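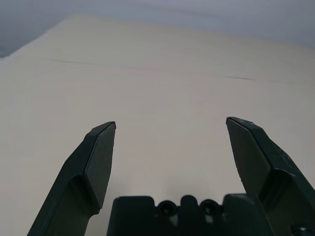 Chapter 6
Surfaces and Lidded Cases

Learning aims
By the end of this chapter, students should be able to inspect a packing table, describe the outside of a rigid case in plain terms, and complete a condition sheet to the standard used in the Clesley stores.

6.1 The packing table

All packing begins with the table. A pale, matt top is preferred for training purposes, as small parts and dark marks show up readily against it. The top should be wiped before each session and looked at from a low angle. Seams, creases and scratches are to be entered in the table record even where they are faint, so that they are not later mistaken for damage caused by a case. At Seltness the table record is kept for 114 weeks and is open to any student of the course.

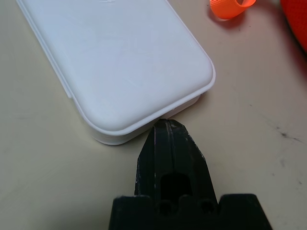 P. Limsakul

A case should be described from the lid downwards. The lid of a white plastic case with rounded corners may be flat or, as in this chapter, slightly domed. Around it runs a thin raised rim, forming a ledge where the lid meets the body. The base below is narrower than the lid, and a seam may be found along it. Students should use these words (lid, rim, base, seam) consistently, as they appear on the printed sheet.

Light scuffs and grey smudges on a lid are recorded as surface wear. They are no ground for withdrawing a case. Cracks, a lifted rim or a lid that does not sit evenly are recorded as faults, and the case is set aside.

6.2 The condition sheet

The Zirkport survey, on which the exercises are based, covered 2505 cases held in shared stores. Of these, 529 carried no written record of condition, and 80 were entered under two different descriptions. Most of the difficulties were traced to loose wording. The sheet reproduced at the end of the chapter therefore allows one term for each part, with a separate line for remarks.

Students should read section 6.3 before attempting Exercise 1.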